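Shop PC tips, quick ones

Dust first. Power off, unplug, wait 8 minutes, then blow out the vents from the inside – short bursts only. Hold the fan blade still or you'll wreck the bearing. Filters every 20 days if you run a saw.
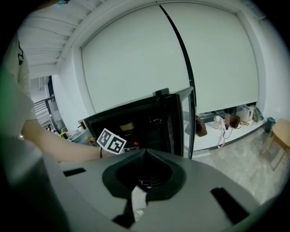

Same goes for touch screens. Damp cloth, no glass cleaner, it eats the coating. Wipe teh bezel last.

Cables – label both ends. Masking tape is fine. Loop them so drips fall off before the port. Did mine in September, still holding up.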